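Genitz Automation Lab
Saturday, September 3, 2022

1/ We are planning the equipment budget for next year, and I want to share how we think about hands for our robot. Maybe it helps another small team.

18 likes · 3 comments

2/ The big question is five fingers or a simple gripper. Now we run one of each on the same body. The hand from Onishi is open on the left, the gripper from Melumura holds the orange ribbed thing on the right. Lemon, apple, cup and mouse are the rest of the table test.
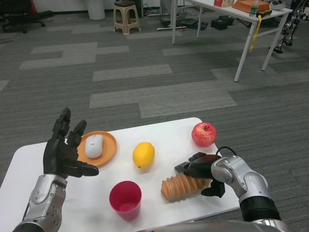 3/ What goes in the budget

Price of the hand is only the first line. Spare finger cables for the Onishi cost us 1421 dollars since July. The gripper needed one set of pads.

11 likes · 1 comment

4/ Second hand or second gripper?

A second Onishi is 3612 dollars more than a second Melumura. For this money I can pay training for two people - and still buy spare pads.

5/ Delivery time. Melumura says 19 days. Onishi could not give me a date, so I ask also Diduritz, who sell refurbished hands with a short warranty.

6/ My plan for now: order the gripper, rent the second hand for one month, decide after. If you have rented from Diduritz, please write me how the return went.

7 likes · 4 comments · 2 shares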